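Chapter 7
When the Grasp Doesn't Happen: Missed Picks, False Holds and Stop Conditions

Read this before the lab. You will need 7.2 open next to you when you run the exercises.

By the end of the chapter you should be able to:
tell a missed pick from a false hold
read a grip log and find the first bad line, not the loudest one
write a stop condition that stops the arm

7.1 The Windel cell, run 152

Start with a case. Small one, no injuries, no broken parts — it was all in simulation. Still worth your time.

Kavitha Thevar and Jomar Malabanan were testing a pick routine on a simulated cell called Windel. One arm, a parallel gripper, a round wooden table, a yellow-olive plastic basket with slotted walls. Task: take one piece of fruit out of the basket. The routine had been through almost 400 runs without anybody looking hard at it. Pass rate looked great. Too great, Jomar thought.

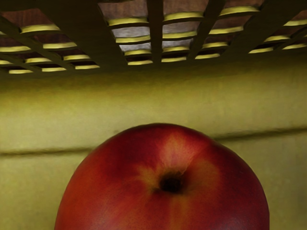 The pass rate came from one signal. Grip closed, width above zero, call it a hold. Nothing else was checked. No weight, no second look into the basket, no comparison before and after. So in run 152 the fingers closed on the edge of a slot in the basket wall, width came back at 4 mm, and the controler wrote HOLD OK and went on to the lift.

The lift is where it got ugly. Basket came up on one side, slipped, dropped. The force limit should of tripped and didn't. It had been set for a heavier job by Geetha Gowda's team and then copied over with the rest of the config. Two faults, then:

1. A hold test that any solid object could pass.
2. A force limit nobody had reset for this task.

Either one alone, you might get away with it for a while. Together they hid each other. Keep that in mind for Exercise 3.

Reaching into a basket is harder than picking off a bare table. Walls on every side, fingers pointing straight down, the fruit sitting right beside a finger instead of between the two. A few millimeters of offset and you close on air, or on plastic. In both cases the arm is in the right place as far as its joint readings go.
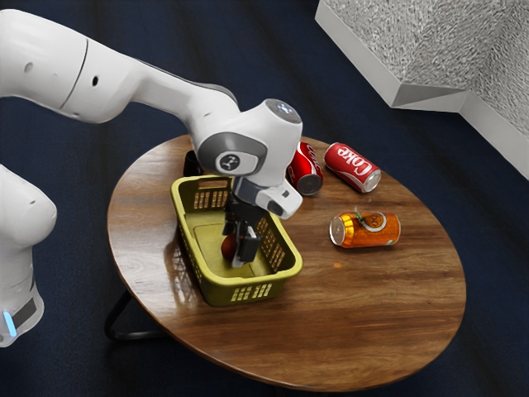
7.2 Three terms to keep apart

Missed pick. Fingers close, nothing between them. Width goes to zero. Easy to catch, and most systems do.

False hold. Fingers close on something, wrong something. Width is fine. The log is happy. This is the one that hurts people on real machines, because the next motion is planned as if the load is known.

Dropped load. A true hold that fails later, in the lift or the carry. Needs a check during the motion, a check at the start won't see it.

Students mix up the first two all the time. Look at the width, then look at the basket. If the target is still on the basket floor and the log says HOLD OK, you have a false hold.

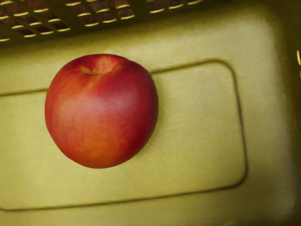

Figure 7.3 Fruit on the basket floor, seen from directly above. Compare a view like this with the log before you trust the log.

7.3 What was changed

Senthil Achari rewrote the hold test on 14 May 2026. It now wants three things: width inside the range for the target, a load reading after a short test lift, and a basket view with the target gone. Any one fails, the arm stops and stays stopped until a person clears it. No auto retry. The old code retried 2 times by default, wich on a real cell means two more pulls on a jammed basket.

The force limit moved into the task file, so it can't ride along with a copied config. If the value is missing the task won't start.

Before going on to 7.4, write down what your own lab cell does when the load reading is missing — stop, or carry on? Check the code, don't guess.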